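3.2 Living with the kit: the cloth-handling trials

We bought the Brevum two-arm kit on the strength of its data sheet, and I'll admit I was the one who pushed for it. The sheet lists an 800 mm reach per arm and a wrist that swaps out with 4 bolts, and both of those held up fine in our lab. What it doesn't cover is how the thing copes with soft, lumpy stuff, so that's where we spent most of our time. Each trial began with cloth heaped in an open bin, and the Sestelance controller had to choose a spot to grab – a fold or a peak, ideally, as the flat bits gave it no end of grief.

We kept the table deliberately ordinary. Bare timber, see-through bins, a pot plant between them to break up the background, and people working at their desks behind as usual. Our earlier runs in April used a plain backdrop and I never trusted the scores we got from them.

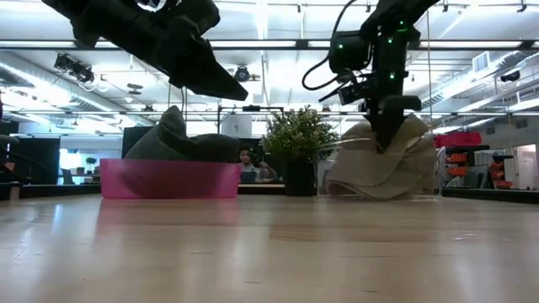
Figure 4. The two arms over the bins, with dark grey-green cloth on the left and beige cloth on the right.

We ran 50 trials per arm with the bins in the same spots. I was surprised by how much the colour of the bin mattered. With clear walls, the stock vision package sometimes marked a grasp point on cloth showing through the side, well below the rim, and the planner then refused to move. Liao's add-on filter (sold separately, a bit cheekily) fixed most of that, and it took me 14 minutes to install.

Cable routing is my other grumble. The wrist cable needs a generous loop, and the manual gives it one line. We tried the clips from our old Weltthorpe arm and they fit well enough, so we left them on for the drop tests in Section 3.3.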